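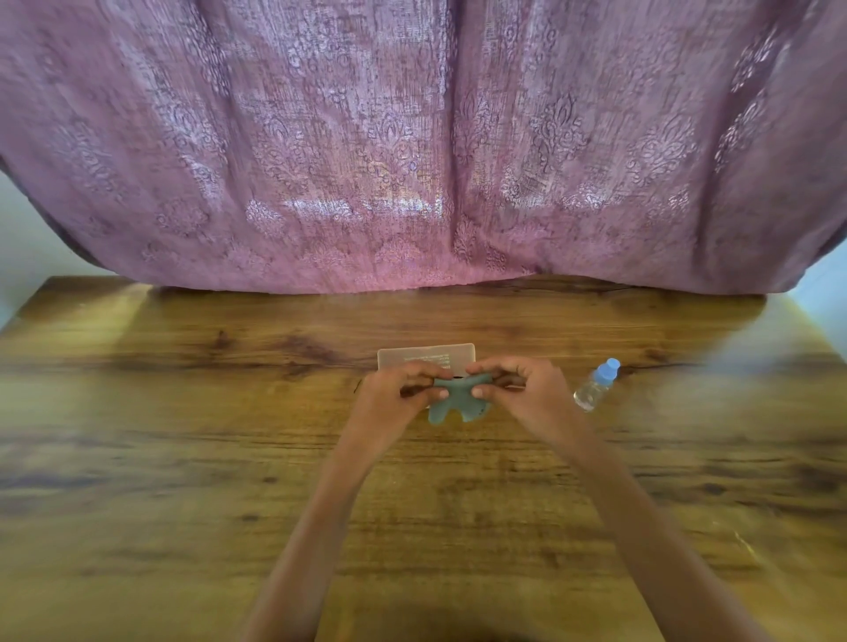
Section 4: Priming and Base Coating Your Fallora Figure Kit

Welcome back! If you've come straight from Section 3, your figure should be glued and left overnight, and you've probably been itching to get some color on it. We know the feeling. Take your time here all the same, as a smooth base coat makes the faces and tiny belt buckles in Section 5 so much more fun.

You will need the Plamer gray primer, the flat brush, your painting handle and a sheet of 600 grit sandpaper.

1. Wash the figure in lukewarm water with one drop of dish soap. An old toothbrush is lovely for getting into the folds of the cloak.

2. Let it dry completely. Overnight is best, though a couple of hours in a warm room will usually do.

3. Rub the mold lines gently with the sandpaper. If you can still feel a ridge with your fingernail (your eyes will fool you on gray plastic), go over it once more with the 3000 grit pad from the spares bag.

4. Press the figure onto the handle with a pea of putty under each foot.

5. Shake the primer for a full minute and brush on one thin coat, working from the head down.

CAUTION: Open a window, and keep primer away from candles, heaters and small children.

6. Wait 7 minutes, then look for bare patches and dab those only.

7. Choose your main color and thin it with a little water until it runs like milk. Two thin coats are what you're after, with a good rest in between.

Note: Kits sold before October came with the older Shi cape, a softer plastic that doesn't like sandpaper. Skip step 3 for that part and trim it with a sharp knife, cutting away from your fingers.

Note: Color 488 on the chart dries quite a bit darker than it looks in the pot, so try it on the leftover sprue first.

Guide text by Bastian Steinbach, Ivasbridge workshop. Revised 5/21/20

Print this page | E-mail this page

Search the guides... Go

Comments (3)

Kaiwen Han: The toothbrush worked great on the cloak. Could I use a spray primer instead?

Bastian Steinbach: You can, Kaiwen! Short passes, and leave the Shi cape off until the end.

oldglue: my putty went hard in the bag, any fix?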